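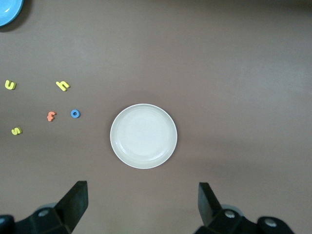

Plates and foam letters on the table, Breltemmont playroom.

Hi Panya,

Monday was the deadline and it's Monday, so I'm calling this on time! February report for the Breltemmont playroom, money first and then the fun parts.

You gave us 2147 for the year. As of this morning I've spent 857 of it, mostly on the tables, the shelf by the sink and the first order of letters. The shelf cost more than I'd put in the budget (the wall behind it needed patching before it would hold a screw) and I took the difference out of the rug line. The rug can wait until summer. Receipts are in the blue folder, and I can scan them if the Kaewsai office wants copies.

Now the letters. We went with foam, all lowercase, after going back and forth on it for most of a month. I'd wanted wood and I still think wood is prettier, but foam is quiet when a whole bin goes over, and a whole bin goes over pretty much every session. They're nice and thick, too, so small hands can pick them up without much trouble. The yellow u has a following already – two kids wanted it at the same time last week and there were tears, so I'm adding extra vowels to the next order.

The plate game is what I most want to tell you about. Each child gets a plate, I say a sound, and they go hunting around the table for the letter and "serve" it. It started out as a snack table thing and then sort of took over! We use whatever dishes are in the cupboard, white ones, blue ones, it doesn't matter to them. The shallow plates work better than bowls because you can see what you've been served. I do want a few more so that 3 tables can play at once, and I've priced a set at Bradum that looks fine.

What hasn't gone so well: storage. The Numel bins I bought have lids the kids can't get off by themselves, so I end up opening every single one and cleanup drags on past 4:30. I'm going to swap them for open trays and ask for the money back. Also b and d are still getting mixed up all over the place, which I expected, and I'm not going to push it this early.

Next up are the trays, the plates, the extra vowels, and an evening for parents to come and try the game for themselves. I'd like to keep the plates and trays together under 2000, obviously, and really a long way under – I'll send you the quote before I order anything.

Could you let me know if moving the rug money is OK? I've already done it, but I can move it back if I have to.

Thanks again for all of this. Come by any afternoon, we'll find you a plate.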